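La table blanche, ou l'art de poser peu de choses

Younes Salem a acheté sa première coupelle en forme d'œuf cassé un mardi de pluie, dans un vide-grenier de Tresville, entre une lampe à pétrole et un carton de partitions. Il n'en avait aucun besoin. « Je l'ai prise en main, j'ai passé le pouce sur les dents du bord, et c'était fini », raconte-t-il. Depuis, la céramique en coquille est devenue sa marotte, et il faut l'entendre en parler pour comprendre qu'une vaisselle aussi farfelue puisse occuper une vie entière !

Car le motif est plus malin qu'il n'en a l'air. Un bol ordinaire se termine par un cercle, et l'œil glisse dessus. Un bord en zigzag, lui, arrête le regard, accroche la lumière, donne envie de tourner autour. On y met du gros sel, des trombones, trois fraises, une bougie — ou rien du tout, et c'est souvent là qu'il est le plus beau.

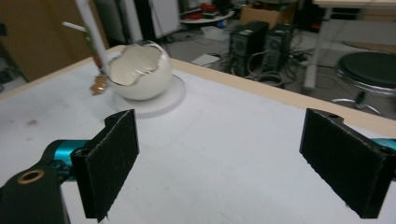
Renzo De Luca

Blanc sur blanc : le choix peut sembler timide. Il est pourtant d'une vraie gourmandise. La coquille de céramique tient sur une base ronde qui s'évase comme une soucoupe, l'intérieur brille, et le plateau, avec ses légères éraflures et sa petite tache brunâtre, lui fait un fond bien plus vivant qu'une nappe repassée. J'aime aussi le liseré de bois clair qui court le long de la table. Une simple bande beige, et tout ce blanc se réchauffe d'un coup.

À l'atelier Burnalell, où l'on tourne et moule de la porcelaine à quelques rues de la gare, on m'a laissé assister à une matinée de travail. La difficulté, m'a-t-on expliqué, se trouve dans les pointes. Trop fines, elles s'ébrèchent au premier évier. Trop épaisses, l'œuf prend des airs de couronne de galette. La potière taille chaque dent au couteau, lisse l'arête à l'éponge humide, recule d'un pas, recommence. Elle refuse les gabarits — « une coquille, ça casse de travers » — et je lui donne mille fois raison.

Reste à vivre avec. Salem a ses habitudes : jamais de bouquet à côté, jamais deux coupelles de la même taille, et toujours une surface qui sert pour de bon, bureau, établi ou coin de cuisine. Il déteste les vitrines. Chez lui, la plus grande reçoit les clés et les tickets de caisse, et la plus petite, signée Hayashi, passe du rebord de la fenêtre à la table du petit déjeuner avec la fleur de sel.

Pour l'entretien, une éponge douce, un pinceau à pâtisserie pour la poussière entre les dents, et pas de pile dans le placard. Les amateurs se retrouvent en avril à la foire de Carnlow, qui réunit cette année 26 céramistes sous la halle. Salem y sera dès l'ouverture, avec un vieux pull pour emballer ses trouvailles. Il a promis de n'en rapporter qu'une.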